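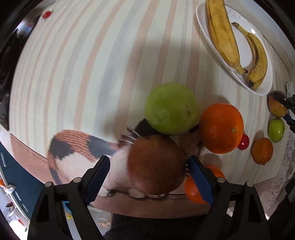 Open fruit (also table fruit, in Zaltville "lying fruit") is the practice of keeping whole fresh fruit directly on a table, without a bowl, rack or basket. Known mostly from Nirnport and the villages inland of it. Kinds are mixed freely. A reddish-brown apple with pale speckling may share the table with large oranges, smaller orange-yellow citrus, a light green apple or guava and a single cherry tomato, and knitted toys or other soft household things are sometimes left among them. The tomato is traditionally counted as fruit for this purpose.

Name

The term appears in household writing from Nirnport from 1802 on. Older spelling "oppen fruit". In Zaltville the word "open" is used only for cut fruit, so visitors from one town to the other get confused. Not to be confused with the fruit board, a serving dish, or with sideboard fruit, usually wax.

Origin

Unclear. Two explanations are common. The first is that bowls were kept for dough and could not be spared, so fruit went on the wood. The second is that fruit landed at Nirnport was often bruised on the boat and was spread out at home to be looked over before it was eaten. Both may be true. The second fits the oldest household notes better — they talk alot about turning the fruit and hardly mention bowls.

Selection

Firm fruit with a whole skin. Apples, oranges, lemons, limes, quinces, hard pears, green plums. Guavas in season. Berries, grapes and ripe figs are left out, as are peaches once they give under the thumb. Cherry tomatoes are usual but few, tucked against something bigger to keep them from rolling off.

The Pietrzak is the apple most closely tied to the custom. Small to medium, round, dull red to brown, thick skinned. It keeps well at room temperature but goes mealy after that quite suddenly. Rarely sold outside the district. Fewer than before are planted, growers prefering crisper kinds.

Arrangement

No fixed pattern. Large citrus normally goes down first, toward the middle, and smaller fruit is set against it. A gap is left between apples and anything still green, as apples give off ethylene, a gas that speeds ripening. Where ripening is wanted the gap is closed. Stems up or sideways, never down.

Soft objects among the fruit are an old habit in Nirnport itself. Folded cloths, knitted animals, a glove in winter. They stop round fruit from rolling. Striped knitting is the most common, made from leftover yarn. Wool leaves lint on citrus peel, so rinse before eating. Beads and stitched trim can mark soft skin if fruit is pressed on them.

Care

Turned daily. Lifted, looked at underneath, put back on a different side. The underside goes first, normally a flat pale patch and then a brown one. Citrus with a soft spot is used that day or thrown out. One moldy orange will spoil its neighbors quickly.

Out of direct sun and away from the stove. In warm weather open fruit is good for up to 4 days, apples and lemons longer. Washing is done just before eating, not before setting out — damp skins mold. Oiled tables are fine. Fresh varnish is not, the peel picks up the smell.

Clornine market

The largest public form of the custom is at Clornine, where a fruit day is held each June. Long tables are set end to end down the main street and covered with fruit, no containers allowed. The first had 600 pieces. Later ones reached 3000, and most is given away by evening. Windfalls and bruised fruit go to a separate table for jam. Knitted toys from households are placed along the tables and collected afterward. Rain moves the whole thing into the grain hall.

Decline and present use

Less common since refrigerators became ordinary, and in newer kitchens with little table space. Still found in older houses, in waiting rooms in Nirnport, and at some cafes. Zaltville keeps a winter version with lemons and quinces only.

See also

Fruit bowl
Apple storage
Ripening
Table linen

Last edited 2 August 2025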